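**October 5, 2025. Gurnska task set, clear pouch and toy car**

Goal for this block: check whether the alignment step we added to the Heltel pipeline survives transparent objects. The Vernden table layout is kept as is, tape marks included. Two hand-held grippers, one operator, head camera plus one camera on each gripper. Target is 15 clean episodes per condition. Got 13 with the pouch before the break.

Same setup in all three, head camera first, then two gripper views. 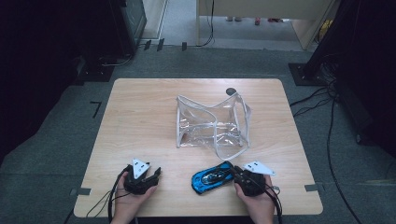
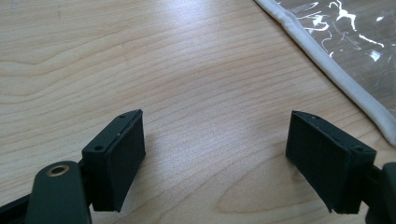
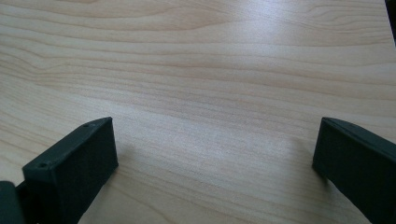

Pose drift is the number I care about. The old method matched wood grain between consecutive gripper frames and fell apart wherever the ceiling light washed the grain out. New method weights features by local contrast and leans on the head camera for the rest. Both gripper views have that pale glare on the tabletop, so they are fair test material. The triangular tags on the grippers are readable from the head camera, and I use them as the anchor whenever the gripper view drops under 3,000 features.

The pouch is harder. Its film is see-through, so grain shows up inside the object mask, and the wrinkle highlights move with the viewpoint. The white piping is the only stable edge. I tried masking on piping alone: 4 episodes rejected, all with the pouch folded over on itself. The blue car gave no trouble with either method.

To do:
- rerun the rejected episodes with the Grewal filter off
- compare open-gripper frames only, no object between the pads
- check clock offset between left and right gripper cameras
- leave the lighting alone until the December set is finished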